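Burgate Shorts: your questions answered

We love getting your emails, and we get a lot of the same ones, so we've gathered the answers on one page. If yours isn't covered, do write to us. We really do like hearing what people are making!

What is Burgate Shorts?

It's a short film scheme for people who haven't yet had a film paid for by anyone else. We pick 3 projects, pair each one with an experienced script editor, and help them through to a finished film and a proper public screening at the Tisura, our favourite little cinema (red seats, terrible parking, wonderful sound).

Who can apply?

Anyone aged 18 or over who lives within 40 miles of Burgate. You can apply as a writer, a director, or a team. You don't need to have been to film school, and you don't need a showreel. Last time we had a bus driver, a retired chemist and two sisters who had only ever filmed weddings, and all of them sent in scripts we were still talking about weeks afterwards.

Can I send in more than one idea?

Yes, up to 2 per person. Please put each on its own form. If you're part of a team, the team's entry counts as one of yours.
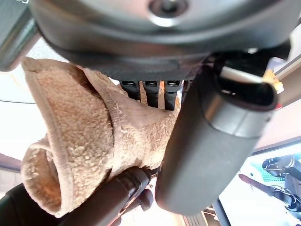

How long should the script be?

Short enough to make a film of 12 minutes or less, credits included. One page a minute is the usual guide, but a script with very little talking can come out a good deal longer on screen than it looks on paper, so read it through with a clock running.

Does it have to be a drama?

Not at all! Comedy, horror, animation, documentary, something with puppets, something we don't have a word for. We'd be thrilled to see more documentaries in particular. For those, send a two-page outline in place of a script and tell us who you hope to film and whether you've spoken to them yet.

Can I write in a language other than English?

You can film in any language you like. We do need the script in English for the readers, and the finished film will need English subtitles. Subtitling is paid for by the scheme and doesn't come out of your budget.

Who reads the scripts?

Every script is read by two people, with names removed. The longlist then goes to Ewan Mahuika, who runs the scheme, and a panel of three working filmmakers. Ewan reads on trains and scribbles all over the margins, and if you reach the longlist you're welcome to ask for his notes.
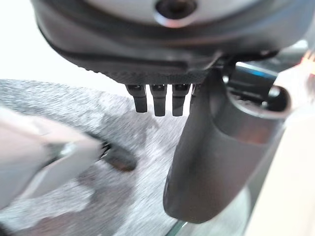 What do we get if we're picked?

A script editor for six weeks, a cash budget, insurance for the shoot, and camera and lighting hire through Rurnanik, who have been marvellous to us from the start. You'll also have five days in the edit suite at Paewai Studios with a sound mix at the end of it. People always ask for more days in the edit and we always wish we could say yes.

Who owns the film?

You do. We ask for a credit at the front, the right to show it at the Tisura, and the right to put a clip on our website. You can enter it for any festival you like, and we'll happily look over your festival applications if you send them in good time.

I have a full-time job. Can I still do it?

Most of our filmmakers do. Script meetings are in the evenings and shoots tend to happen over long weekends. The edit days don't have to be taken together.

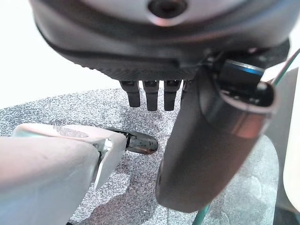

Can I use music I already love?

Only if you can clear it, and well-known songs can swallow a whole budget. There are some brilliant local composers on our contacts list who are keen to work on short films, so have a listen to them first.

When is the deadline?

Entries close at noon on the last day of April. The form saves as you go, so you can start it now and come back to it.

I applied before and didn't get through. Is it worth trying again?

Yes, please do! You can send a new idea or a reworked version of the old one. If it's a rework, there's a box on the form where you can tell us what's changed.

Last updated: 2019-03-06

Contact us | © Burgate Shorts | Back to top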